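Climgate Airer - Set-up Guide
Section 4: Fitting, loading and first use

Read this bit before you lift anything off its packaging. Ceiling fitting needs two people. Wall fitting can be done by one.

Before you start
Check the fixing kit against the card in the box. Drill, 6 mm bit, pencil, spirit level. Plugs supplied are for brick and block only - plasterboard needs your own.

4.1 Wall brackets
1. Mark the top holes. Level them.
2. Keep 500 mm clear below the lowest rail, more if you dry long things.
3. Drill, plug, screw. Leave the last half turn for now.
4. Hang the back rail on both brackets. Click on each side.
5. Now do the last half turn.

CAUTION: Check for pipes and cables befor drilling. Kitchens and utility rooms are the worst for this.

4.2 Cord and cleat
1. Thread the cord through the left pulley first, then the right.
2. Knot as shown on the card. Not a bow.
3. Fix the cleat at shoulder height, out of reach of children.
4. Raise and lower the empty rails a few times. Cord should run free, no rubbing.

Note: new cord stretches a bit. Re-tie after the first week.

4.3 Loading
Heaviest items in the middle, light ones to the ends. Shake everything out first - folds left in at this stage dry in.

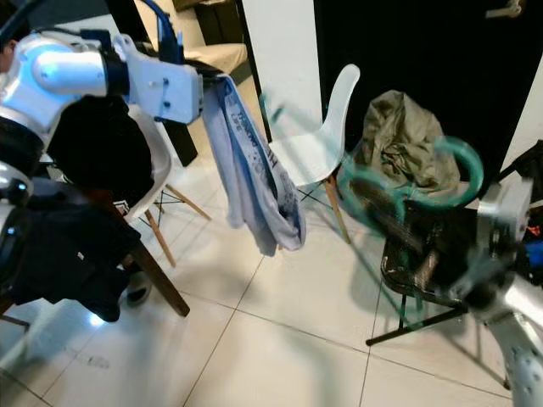

Fig. 6. Garment held by one end, hanging in folds.

1. Lower the rails fully. Never load at half height.
2. Hang tops by the hem, trousers by the waistband.
3. Leave a finger's gap between items.
4. Raise slowly, both hands on the cord. Two full turns round the cleat.

Max load 22 kg, spread evenly. Wet towels weigh more than you think, go easy.

CAUTION: Do not use above a hob, gas fire or portable heater. Do not let anyone hang or swing from the rails.

4.4 Small items
Socks, pants, flannels. Use the clip strip (Sodstead kit, sold seperately) or double them over the front rail. Anything with elastic - peg by the band, don't stretch it tight between pegs.
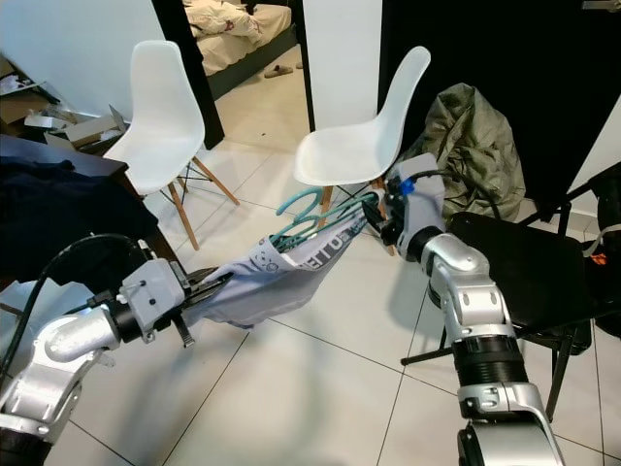
Can I fit the clip strip to the back rail?
Front rail only. The back rail is thicker and the hooks won't close round it.

4.5 Looking after it
Wipe rails with a damp cloth. No bleach. Check cord every December, or sooner if it looks furry. Replacement cord is part 541, Voicu or Climgate, same thing. The Cendside cord is too thin for these pulleys.

Squeaky pulley - one drop of light oil, wipe off the extra before you hang anything.

Guide revised July 2023. Replaces all earlier sheets.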